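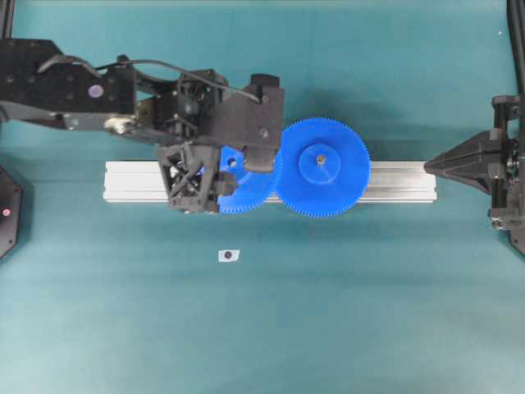
Jarlath Daly reckons a phone is finished when the battery is, and wrote to tell me so after my last column on keeping handsets for longer. By year three, he says, you're charging at lunch, again at teatime, and you may as well treat yourself to a new one. I've read his message several times and I still want to jump up and down and shout, because a tired battery is the best possible reason to keep a phone!

Think about what has worn out. The screen is fine. The camera takes the same pictures it took on the day you bought it, the speaker still wakes you up, and the messages still arrive. One part has got weaker with use, as that part always does, and we've somehow all agreed to bin the rest along with it. We wouldn't do it with a torch.

I'm writing this on a Plosance 9, which I bought second-hand and love out of all proportion. Last June it was dying on me by mid-afternoon (usually on the bus, usually with my ticket on it). The battery reading in the settings had dropped to somewhere I didn't like looking. So I took it to Refilwe Du Plessis, whose counter is at the back of the Mofokeng arcade in Brarnmont, left it with her, had a coffee and a very large bun, and came back to a phone that lasted until bedtime. It has gone on doing so. On a quiet Saturday I've put it on the bedside table with 94 per cent still showing at eleven in the morning, and been absurdly pleased with myself.

What struck me was how much of her work is patience. The back is glued down, so it has to be warmed and eased up. The battery is glued too, and it mustn't be bent or stabbed at. Then there are the screws, which come in lengths so nearly the same that she lays each one on a paper map of the phone. I was thrilled by all this and probably got in the way.

And it made me cross with the makers, in a cheerful sort of way, as it could all be so easy. My old Plomside had a back you could pop off with a thumbnail! I carried a spare battery in my coat and swapped it at the bus stop. Yes, it was a thick thing, and no, I wouldn't have wanted to drop it in the bath. But pull-tabs under the battery cost next to nothing in thickness, and neither does using one size of screw. Put the part on sale to anybody who wants it, print the instructions, and half the job is done.

Jarlath's other point is that new phones are simply better, and I'll happily give him that. I play with every one I can get my hands on. The night photos are astonishing and I'd be a fool to say otherwise. If yours can't do something you need, go and enjoy choosing the next one. I'd only ask that you price up a battery first, and then live with the old phone for a fortnight once it's been done. You might find it was the charging you were sick of.

Refilwe is open until six on Thursdays, and the buns are from the stall opposite.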